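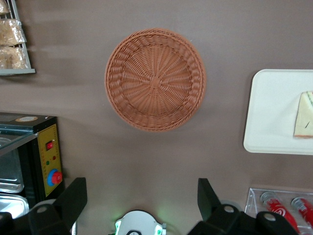
Wundo says it has 1,373 examples of a robot doing lunch-counter work, and that by the end of April it will have enough to let the machine try the job without a person steering it. The company has said something like this before.

The robotics firm, which rents two rooms above a print shop in Grorstead, has been recording the examples since winter. An operator guides the robot through a short task, such as putting wrapped bread in a basket, while the cameras and the arm's own sensors keep a record of every move. The task is then repeated with things shifted a little. The recordings go into a learning system called Tostia, which is supposed to pick up the pattern and handle a table it hasn't seen before.

Whether it can is still an open question. Wundo gave a public talk on the project on April 5, 2023, and showed plenty of recording and very little of the robot working by itself. The one unassisted run in the talk was a video, sped up, with no word on how many tries came before it. Asked for a success rate, the company said it was "not reporting that number at this stage."

It did report how long the work takes. A single example can run up to 30 seconds, not counting the time an operator spends putting everything back for the next one. Operators work in pairs and trade places during a shift. Recordings in which something is dropped or knocked over are pulled from the set, a choice that drew a pointed question from the audience. A robot that has only been shown clean runs may have little idea what to do after a bad one. Wundo answered that it is "looking at" keeping some of the failures.

There is also the matter of where the examples come from. All of them were gathered in the same two rooms, under the same lights, with a small stock of food and containers. The company calls the set varied. It means that the basket, the bread and the trays start in different spots from one recording to the next, and that the wording of the instruction changes. A real counter at noon has crumbs, sleeves, steam and people who change their minds, and the talk had no plan for any of that.

The first outside customer is meant to be Geraghty, a chain of 3 sandwich shops in the area. Geraghty confirmed that it has agreed to a trial at one location but said no money has changed hands and no date has been set. Staff there will keep doing the work during the trial, with the robot on a separate table at the back. The chain said it was "happy to have a look" and would not go further than that.

Wundo plans to release part of the collection so that other groups can test their own systems on it. That would be useful, and it would let outsiders check the claims being made for Tostia. The company did not say how large the released part would be, or whether the runs it threw out would be included.

A live demonstration had been listed on the program for the talk. It was replaced by a longer question period, and Wundo says it will be held in Grorstead at a later date.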